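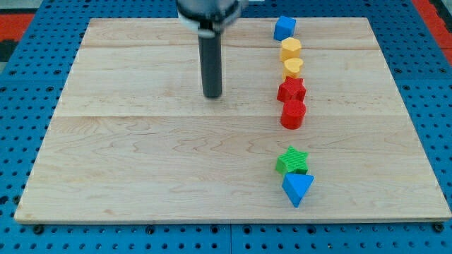 木の手ざわり便り

板の木目は、木が過ごした年月の地図です

こんにちは。ようやく朝晩の空気が軽くなって、作業場の窓を開けたまま鉋をかけられる季節になりました。夏の間は汗が板に落ちるのが怖くて、首にタオルを巻いたまま作業していたのですが、そろそろ外せそうです。うれしい!

今号は、前から一度じっくり書きたかった「板の木目の見方」です。先月のアンケートで「材料屋さんに行っても、何を見て板を選べばいいのかわからない」という声をいただいて、これはもう書くしかないと思いました。少し長いですが、お茶でも飲みながらお付き合いください。

柾目と板目、まずはこの二つから

丸太をどの向きで挽くかによって、板の表情はがらりと変わります。年輪に対して直角に近い向きで挽くと、まっすぐな線が並んだ柾目になります。年輪に接する向きで挽くと、山形や波形の模様が出る板目になります。同じ丸太から、きりっとした縞の板と、水の流れのような板の両方がとれるわけで、私はいまだに製材所でこれを見るたびに「おおっ」と声が出ます。

柾目は幅方向の伸び縮みが小さく、反りにくいのが長所です。引き出しの側板や、障子の桟のように、狂うと困るところに向いています。ただし太い丸太が必要で、歩留まりも落ちますから、値段はどうしても上がります。

板目は幅の広い板がとりやすく、模様も豊かです。そのかわり、乾くと木表側に反ろうとします。木表というのは樹皮に近かった側の面、木裏は芯に近かった側の面です。見分け方は木口(板の端の切り口)を見ること。年輪が弧を描いていますから、弧のふくらんでいるほうが木表、内側にくぼんでいるほうが木裏です。慣れると、板を手に取った瞬間に目が木口へ行くようになります。家族と家具屋さんに行って、椅子の裏ばかりのぞきこんで呆れられるようになったら一人前です。

メープルの流れる木目

木目の話になると、どうしてもメープルに触れたくなります。カエデの仲間で、肌の色はクリーム色から淡い蜂蜜色まで。ナラやケヤキのように導管が大きく目立つ木ではないので、遠くから見るとつるんとおとなしい印象ですが、近づいて斜めから光を当ててみてください。やわらかく波打つ筋や、少し色の濃い曲線が浮かんできます。

この「斜めから」がとても大事で、材料屋さんの天井の明かりの下では、いい杢がまるで見えないことがあります。私は板を窓際まで運ばせてもらって、ゆっくり傾けながら見ます。縮み杢なら光の帯が板の上を動きますし、鳥眼杢なら小さな点々がぽつぽつと浮き上がります。一枚ずつ見ていると時間がいくらあっても足りません。去年の秋は、昼過ぎに行って閉店まで居座ってしまいました。店の方、いつもすみません。

ただ、杢の強い板は鉋の刃が引っかかりやすく、逆目が出ます。初めてメープルを使う方には、模様の控えめな板をおすすめします。刃をよく研いで、削りしろをごく薄くして、それでも逆目が起きるところはスクレーパーに持ち替える。サンダーで一気に、という方法もありますが、スクレーパーから出てくる綿のような削りくずを一度見ると、もう戻れません。

はぎ合わせの並べ方

幅の広い天板を作るとき、一枚板でなければ、何枚かを横に並べて接着します。これが「はぎ合わせ」です。ここで悩むのが、木表と木裏をどう並べるか。

交互に並べる方法は、一枚ごとの反りが互い違いになるので、全体としては小さな波になります。同じ向きにそろえる方法は、全体がひとつの大きな弧になろうとします。反り止めや脚の枠で押さえられる天板なら、そろえたほうが扱いやすいという人もいますし、枠のないまな板なら交互がいいという人もいます。先輩方に聞くと答えがきれいに割れます。私の場合は、まず表に見せたい面を選んでしまいます。毎日目にするのは模様のほうですし、よく乾いた材料なら反りはそれほど大きく出ません。

並べ方でもうひとつ気にしたいのが、木目の流れる向きです。隣り合う板の削りやすい向きをそろえておくと、接着したあとの鉋がけが驚くほど楽になります。私は仮に並べた段階で、チョークで大きな三角形をひとつ、全部の板にまたがるように描きます。こうしておけば、ばらばらにしても三角を元どおりにするだけで順番と向きが戻ります。古くからある印のつけ方ですが、初めて教わったときは感動して、その日は意味もなくいろんな板に三角を描いていました。

接着の前には、木端(板の長い側面)をぴったり合わせます。二枚を立てて重ね、光にかざして隙間から明かりが漏れなければ合格。端のほうだけ漏れるなら、真ん中がふくらんでいます。逆に真ん中だけほんの少し漏れるくらいなら、クランプで締めれば密着しますから、そのままで大丈夫です。

クランプは上下から交互にかけます。片側だけだと、締めるほどに板が弓なりになってしまいます。はみ出した接着剤は、半乾きのゴム状になったころにへらで取るのがいちばんきれいです。濡れた布で拭くと薄くのびて木の目に入り、塗装のときにそこだけ色がのらずに泣くことになります(経験者です)。

乾燥と置き場所のこと

板を買ってきたら、すぐに切らずに、使う部屋にしばらく置いてあげてください。木は周りの湿気に合わせて、少しずつ水分を出したり吸ったりします。落ち着く前に加工すると、仕上がったあとで動いてしまいます。

置き方は、桟木をはさんで平らに積むのが基本です。桟木の位置は上下でそろえます。ずれていると、そこが支点になって板が曲がります。床に直接べたっと置くのは避けてください。下の面だけ湿気を吸って、一晩で反ることもあります。

厚みのある板ほど時間がかかります。急ぐ気持ちはよくわかるのですが、私は待っている間に図面を描き直したり、刃物を研いだりしています。この「待ち」の間に、最初の案よりずっといい形を思いつくことが多いんです。いま食卓に使っている小さなトレイも、もともとは箱の蓋になるはずの板でした。

読者の作品から

「Sincombe」という名前で家具づくりを楽しんでいるご夫婦の工房から、初めての座卓が完成したとお便りをいただきました。天板は長さ1000ミリ、幅は400ミリ。脚の高さはいろいろ試して305ミリに落ち着いたそうです。この半端な数字がいいですよね。実際に座って、お茶碗を持って、もう少し、もう少しと削っていった様子が目に浮かびます。

天板の端は、下側を斜めに落として薄く見せているとのこと。上の面の木目をそのまま残しながら軽やかに見える、とても素敵な工夫です。お便りには「木表と木裏で夫婦げんかになりました」とも書かれていて、声を出して笑ってしまいました。わが家でもよくあります。

仕上げに何を塗るか

質問の多いところなので、こちらも少しだけ。

淡い色の木にオイルを塗ると、全体に黄みがかって木目がくっきりします。この変化が楽しくて、私は塗る瞬間がいちばん好きです。それまで静かだった板が、布でひと撫でするたびに目を覚ましていく感じ! ただ、白っぽい肌をそのまま残したい方には、色のつきにくい水性の塗料や、白い顔料を少し含んだオイルのほうが合います。必ず端材で試してください。同じ丸太の板でも、芯に近いところと外側では色の出方が違います。

オイルを拭き取った布は、そのまま丸めて捨てないでください。乾性油のしみた布は熱を持ち、自然に火が出ることがあります。水にしっかり浸してから、自治体の決まりに従って処分をお願いします。ここは毎年、しつこいくらい書きます。

まな板やお皿のように食べ物に触れるものは、塗料の用途の表示を確かめてから選んでください。くるみの油をすりこむ昔ながらの方法もありますが、ナッツのアレルギーがある方のいるお宅では避けましょう。

次の集まりのご案内

月に一度の「木目を見る会」を、9月も開きます。会場はいつもの貸し工房Jilholmの一階で、午前10時から正午まで。定員は17名です。前回はすぐに席が埋まりましたので、気になる方はお早めにどうぞ。

今回は持ち寄り会です。家にある木のもの、たとえばお箸でもお盆でも、おじいさんの代からの将棋盤でもかまいません。それを皆で囲んで、どこを挽いた板なのか、どちらが木表なのかをわいわい話します。正解がわからないまま終わるものもありますが、それがまた楽しいんです。樹種のわからないものも大歓迎です。

後半は、端材を使ってスクレーパーの練習をします。道具は会場で用意しますので、汚れてもよい服装でお越しください。木くずがかなり飛びます。

お申し込みは、この便りへの返信で「木目の会希望」とお書きください。参加される人数と、持ってこられるもの(決まっていれば)も添えていただけると助かります。

次号は「鋸の刃の向きと切り口」を予定しています。横挽きと縦挽きを間違えたまま半年使っていた私の失敗談も載せますので、どうぞお楽しみに。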